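Proceedings > Paper and Practice > Section 4

4. The lever-arch clip as a reading tool

4.1 Why the clip deserves attention

Of all the objects that turned up in our survey of working desks, the one we most enjoyed writing about is the lever-arch clip. Studies of annotation tend to go straight to the pen and the margin. We think the hardware that holds the page still has been badly neglected, and the 83 diary entries we gathered from graduate readers in Grosdale and Thân bear this out wonderfully. Participants wrote with real feeling about clips that bit, clips that slipped, and one clip that had outlived three degrees and a move across the country.

Our interest began with a remark in Achari's field notes that readers "settle" a text before they read it. They square the edges, press the lever, run a thumb down the margin and only then pick up a pencil. Kurup and Pai coded this settling behaviour separately from reading proper, and it proved to be a rich little category. It took in aligning, re-aligning, flipping the top sheet to check the one beneath, and a good deal of opening and closing the lever with no change to the stack at all. (Katiyar, our second coder, asked whether this last item should count as fidgeting. We left it in.)

4.2 The mechanism

A lever-arch clip stores very little and asks very little of the hand. A long flat lever gives the reader purchase on a short, stiff movement near the pivot, and a coiled spring supplies the return. On the clipboards our participants favoured, the whole assembly sits on the face of the board, so that the reader can see what the grip is doing to the paper. We find this visibility delightful, and we suspect it matters. Readers who used concealed spring clips seldom mentioned the mechanism in their diaries, while those with an exposed lever described its colour, its sound and the resistance under the fingertip.
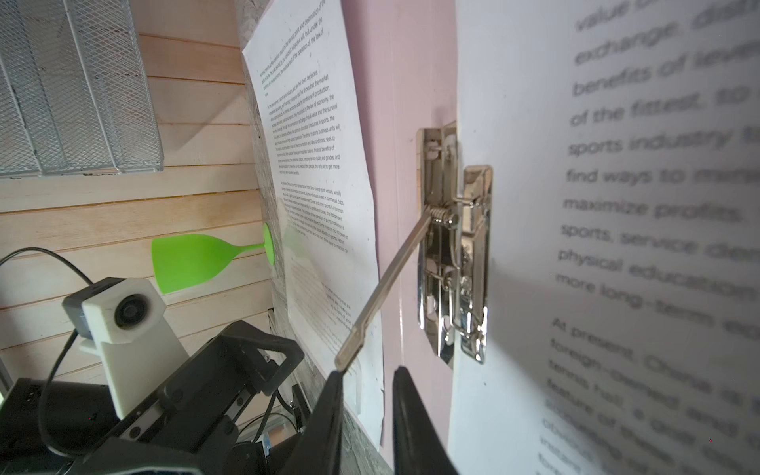 Figure 3. Lever and spring of a chrome lever-arch clip on a pink clipboard, with printed text on sports and the market economy.

The printed matter in Figure 3 is typical of the dense expository prose that drew the most settling. Phrases such as "maximize profits" and "more long-term" sit in full paragraphs with little white space, and text of this sort was handled differently from forms or lecture slides. Our readers kept it clipped, went back to it over several sittings, and often let a second sheet lie alongside for comparison. Subramaniam has called this the "neighbour page", and we have happily adopted the term.

4.3 Sheets beside the board

Neighbour pages raise a lovely question about what a clipboard is for. If its purpose were only to hold paper, a reader with two sheets in play would clip both. Our diarists mostly did not. The clipped sheet was the one being worked on, and the loose one was consulted, nudged aside, creased and sometimes lost. One reader in Thân kept a translation loose and the original under the clip for the whole of November, then swapped them when her attention moved to the wording of her own draft.

We do not want to make too much of a small sample. Board size limits what can be clipped side by side, and the Grosdale readers worked at much narrower desks than the Thân group. Even so, the division between held and unheld paper was steady enough across both sites that we treat it as a finding in its own right, and we return to it in Section 5 when we look at bulldog clips and treasury tags.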